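The wiring of my old Dreser, second part

Since October I have the Dreser guitar amplifier open on my desk, and in the evenings I try to understand its wiring. Wahyudi Chin gave me a copy of the schematic, but it belongs to the later model. The colours of the wires are the same, the order is different. I lost one whole Monday before I noticed it.

The first thing I did was to draw my own diagram on squared paper. I started from the mains transformer and followed each wire to its end — slowly, with a pencil. Where two wires crossed without touching I made a small bridge, as my teacher Sutrisno Chong showed us at school. It looks old-fashioned, but I can read it quickly.
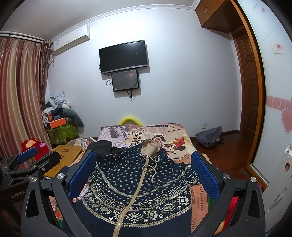 Filed under: Home, Repairs, Guitar

Then I measured the resistors, with the power off and the capacitors discharged. Please do this part with great care, and if you have no experience, ask somebody who has. Most of the values agreed with my drawing. One resistor in the tone section is marked 1,000 ohms and my meter showed 3,365, so I took it out and measured it again on the desk. It was the same. I have ordered a new one from Odomitz, and they were also kind enough to answer my question about the fuse holder.

The ground wires are still a puzzle for me. In the schematic they all meet at one point near the input. In my amplifier there are two points, and the second one is soldered by another hand, I think. A former owner maybe wanted less hum. I will leave it as it is until the new resistor arrives, and then I will listen before I change anything more.

If you have the early Dreser and a correct drawing of it, please write to me. I would gladly compare it with mine.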